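Helside Hand Kit

The Helside Hand Kit is a pair of hand-held grippers sold for recording manual tasks as training data for robot arms. It was developed at Sandville by a team under Quyên Thái and is distributed by Drovwood. The kit has been on sale since February and is also offered for hire.

Each operator carries one gripper in each hand. A square black-and-white marker on top of the body allows its position to be tracked.
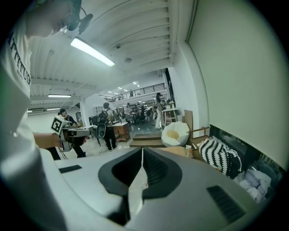
The kit weighs 900 grams without its cables. Hire customers receive 2 days of instruction at their own premises, and recordings are checked by Drovwood before delivery. An early trial by the furniture maker Đinh produced 387 recordings, of which 68 were rejected, mostly for poor lighting.
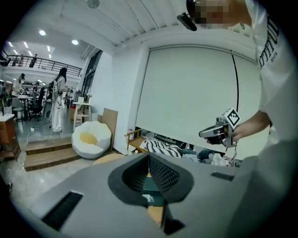 A gripper with its square marker and trailing cable, held in an open-plan office

Replacement finger pads are sold separately.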